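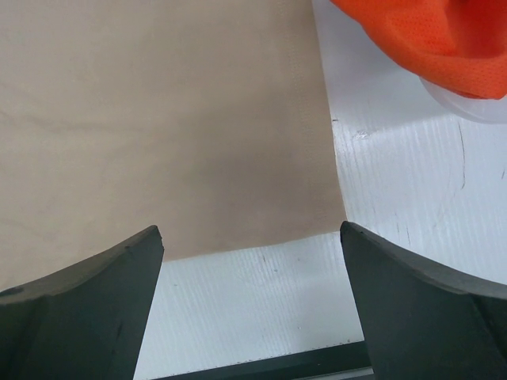
Soft things: a term with the Lulurard robotics club

Posted 4 December 2024

I said in July that I would write up what the club does, and then I didn't. The term is almost over now, so I'm putting down what I remember while I still have the notebook with me.

I joined Lulurard in my second year. The club meets in the Marquez building, in the long room on the ground floor with the bad radiators. Most of the members build things that drive. I never got interested in wheels, so I ended up with the arm project. We call it Fakine. The name was on the door of the storage closet when we moved in, and it stuck.

The task we picked this year is handling soft things. Last year was all blocks, and by spring the blocks were easy. You close the gripper, the block stops the fingers, and you lift. A soft object doesn't stop the fingers in any useful way. It gives and keeps giving, and by the time the motor notices anything you have a deep pinch in it and the rest is sagging somewhere else.

Our rule for the term was to run everything from the wrist camera only. There is an overhead camera on a pole, and it would have made a lot of this easier, but the entry we are working toward is for Skodero, the student contest in the spring, and our category there only allows what is mounted on the arm. So we unplugged the pole and got used to looking at the world between two fingers. It takes a while. Everything near the tips looks huge, and anything more than a hand's width away is hard to judge.

We split the work into flat things and thick things. Flat things came first. You would think a flat sheet on a table is simple, and seeing it is simple. Getting a finger under the edge is another matter. If you come in too low you scratch the table, and if you come in too high you close on air. We spent two weeks on approach height and nothing else. I wrote down every try. There were 109 of them before we agreed on a setting, and the setting we agreed on was very close to the one we started with.

Thick things were more fun. With something thick and soft you don't need an edge. You can go straight in, close, and pull up a bit of it, the way you would pick up a sweater from a pile by grabbing the middle. The code for this is short. It moves to a point, closes slowly, waits, then lifts a little and checks the picture again. Most of my work went into the "checks the picture again" part.

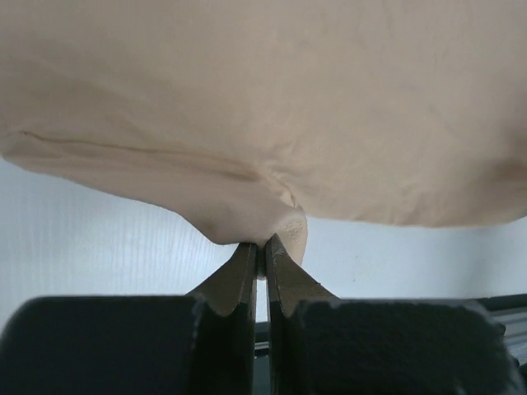

What I wanted was a way to tell from the camera alone whether we had a real hold or only a pinch of the surface. My first idea was to compare the amount of material between the fingertips before and after closing. It failed whenever the lighting changed, and the lighting in that room changes every time a cloud goes by. My second idea was to look at the folds. When soft material is held properly, the folds near the grip tend to point at it. When the hold is only a graze, they mostly stay the way they were. That is a weaker signal than I hoped for, but it survives the clouds, and it is what we use now.

The other thing we changed was closing speed. The arm has a speed setting from 1 to 10, and we had left it on 8 since last year, which is fine for blocks. At 5 the gripper stops shoving the material ahead of it. I should have tried that in the first week. I lost two full meetings to adjusting thresholds when the speed was the problem.

Some practical notes, mostly for whoever takes over the arm next year.

Wipe the fingertips before every session. They pick up dust, and dust changes how things slip.

Don't trust a grip check on pale material over a pale table until you have looked at the picture yourself. The outline is easy to lose.

Keep the notebook on paper. We tried a shared spreadsheet, and half the entries were missing by the second meeting.

If the wrist mount feels loose, it is loose. Tighten it and redo the calibration, even if it means losing half an hour.

We still can't fold. We can lift a corner or a middle and move it somewhere, and it lands more or less where we want — but laying one half down neatly on the other half is beyond us. Skodero gives points for each stage, so we will enter with lifting and placing and see how far into the fold we can get by spring. I have a plan for dragging the edge low along the table, with the fingers barely closed. I'll try it after the break if the room is open.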